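Ticket 865: Brusteck trainers, left sole coming away
Shop: Ciltgate
Status: closed

Opened, December
Customer bought the Rirnden edition in a size 9. The left sole has lifted at the toe after 13 days of wear. No sign of misuse reported. Order number ends 566.

Reply 1
Asked for the batch code from under the tongue label — customer gave 78.

Reply 2
Checked with Ogilvie, who handle returns for this line. Batch 78 was glued before the heel mould was changed. They will take the pair back. Return label sent by email.

Reply 3
Label would not print. Sent again as a plain file and it worked. The matching top from the same order is not part of the claim and stays with the customer.

Attachments

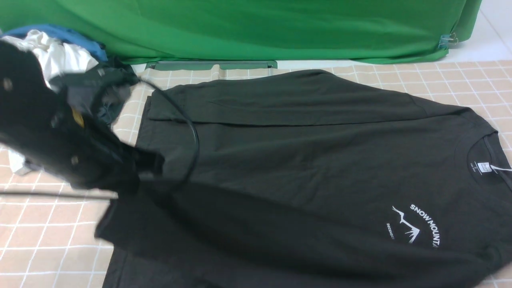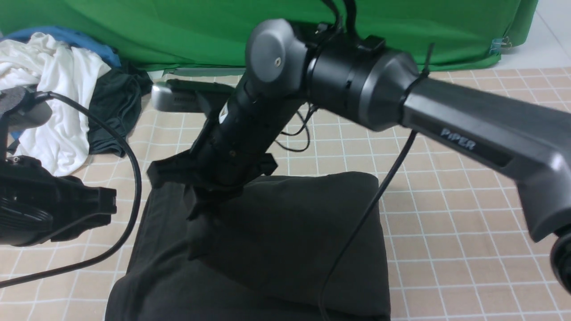
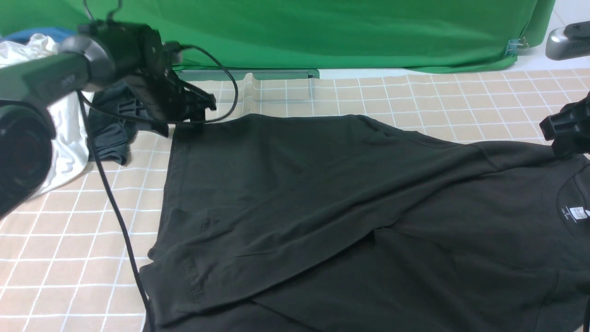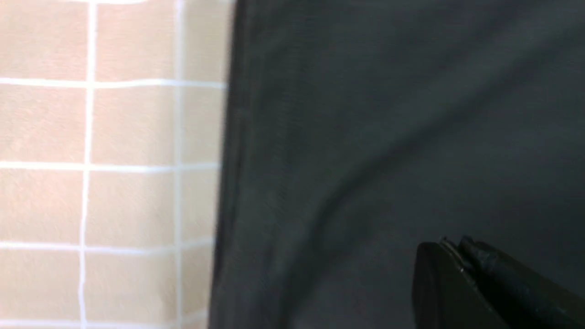 Outcome
Pair received at Ciltgate, refund paid in full. Remaining batch 78 stock taken off sale.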